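Acceptance Test

5 Feb 2022

The machine came to us with a specification, a box of fasteners, and a notebook in which the last entry was a torque value. My aunt had rented a bay at Trastudach for most of her retirement, and in December the workshop wrote to ask whether the family wanted the contents or wanted them cleared. My cousin and I drove over with a van. We unloaded nothing into it. By evening we had signed the bay agreement in both our names.

She called the machine Husar. It had two arms. The left ended in a hand with jointed fingers, which she had bought from a firm called Adier and then modified until the warranty no longer described it. The right ended in a plain gripper with flat pads, built from a Terkik kit. The sleeve over the right forearm was ribbed, so it could bend without pinching the wiring. The notebook gave the length of the sleeve relaxed, compressed, and stretched. It gave no reason for having two different hands on one body.

The specification was one page. Husar was to take a piece of wood from a seated person, pass it from one hand to the other, carry it across the bay, and give it back. It was to do this 2,000 times without dropping it. At the bottom she had written "then done" and underlined it. The tally stood at zero.

We are both competent. My cousin maintains conveyors for a living, and I write software for elevators. We agreed that the work would take until the end of winter, that we would keep her parts where we could, and that we would write down every change.

The right gripper was the easier half. The motor was sound, and the pads needed only to be brought parallel. I set the closing force low, raised it in small steps, and stopped when the wood no longer turned if I pushed on it with a thumb. My cousin made the same test with a different thumb and wanted one step more. We took the higher value and entered both in the notebook.

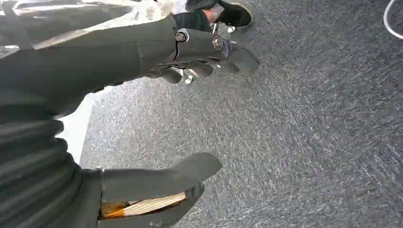 The left hand took the rest of the month. Each finger had a slack spot near the end of its travel where the command changed and the fingertip did not. My aunt had known this. She had drawn a small graph for every joint, in pencil, with the dead region shaded. I typed the graphs in as tables. When the tables were loaded the fingers closed evenly, and my cousin stood there opening and closing them from the keyboard for longer than the test required.

We found the pause on a Sunday. It was in the handover routine, nine lines in all. When the left hand arrived in front of a person, it stopped with the fingers open and waited two seconds. It did not read a sensor during that time. It did not check the grip, the battery, or the clock of the other arm. It waited, and then it continued. There was no comment above the lines, although she commented everything else, including the line that set the screen brightness.

I assumed it was left over from debugging. People put in a delay to watch a motion more closely, and then they forget it. My cousin assumed it was there to let the arm settle, so we measured the arm. It settled in a small fraction of the time allowed. At 2,000 cycles the pause would cost more than an hour of running. I took it out, recorded the change, and started the count.

The first 100 cycles went without a drop. My cousin sat at the desk and offered the wood, and Husar took it, passed it across, rolled to the far wall, rolled back, and returned it. I stood by with a hand on the stop button and marked the tally. We traded places every so often. It was dull work and it went well.

At the next break my cousin asked me to watch the offering hand and ignore the robot. I watched. As the fingers came in, the human hand drew back by the width of a coin and then came forward again. It did this each time. I said it was fatigue. We changed seats, and after a few cycles I looked down and found that I was doing it too.

We slowed the approach. The flinch got smaller and did not go away. We raised the path, so that the hand came down from above, and that was worse. We brought it in from the side. We tried it with the laptop open in front of the person, in case having something to look at would help, and with the laptop closed. I wrote down the settings for each attempt. At no point did the robot make an error.
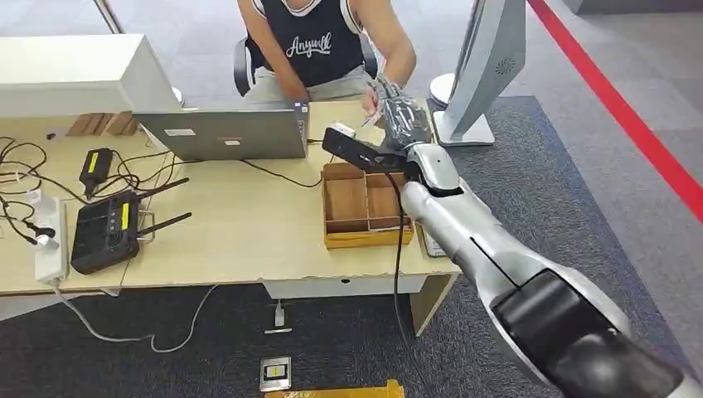

The Nine Lines

I put the pause back on a weeknight, alone, and said nothing about it. The next time we met, my cousin took the chair as usual and I started the routine. The left hand came up over the desk, opened its fingers, and stopped. My cousin looked at it. Then my cousin put the wood into it, in the way one hands over a set of keys, and the arm continued.

We ran a dozen more before either of us spoke. I was asked what I had changed. I said that I had restored the original and pointed to the entry in the notebook.

There was a discussion of the length. One second was too short, and the flinch came back. Three was long enough that both of us began to wonder whether the program had crashed. We went through the values between them over one evening, each scoring the other from a stool, and the scores put the best setting slightly under hers. We kept hers.

After that I read the notebook again from the first page. I had been using it as a reference, turning to the joint or the connector I needed. Read in order, it was different. In the early pages she had a second name in the margin beside certain tests, only an initial, and it was my uncle's. He would have been the one in the chair. His right hand shook in his last years, and he disliked having it noticed. The entries with his initial ran for two summers. In the later ones, the word "rushed" appeared several times, always in quotation marks, and after the last of these she had written a delay value and circled it.

The initial stopped a few pages on. The tests continued without it, with a clamp on the desk to hold the wood.

I showed these pages to my cousin, whose father he was. My cousin read them standing up, turned back once to check a date, and then asked whether the clamp was still in the bay. It was in the box of fasteners.
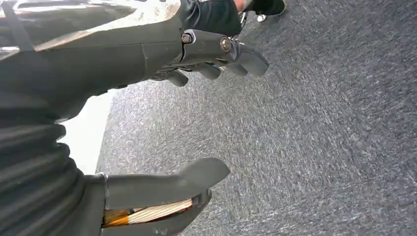

The count was reset to zero, because the configuration had changed and the old cycles did not apply. We run it on Saturdays. The wood is the same piece she used, and the Terkik side carries it lengthwise between the pads, orange end toward the sleeve, while the Adier hand rides above it with its three fingers curled in. My cousin tried it once with the orange end facing out. It ran correctly. We turned it around again and did not enter it as a change.

The clamp would let one of us run the test alone, and we would finish sooner. It has been cleaned and oiled and is on the shelf. So far the chair has had a person in it for every cycle.

The workshop has asked when we expect to give up the bay. I replied with the tally, the rate per session, and the number of sessions remaining, and attached the one-page specification. The reply asked whether "then done" was a date. I have not answered yet. There is wear in one knuckle of the left hand, and I want to replace the pin before the next session, which would be a change in configuration.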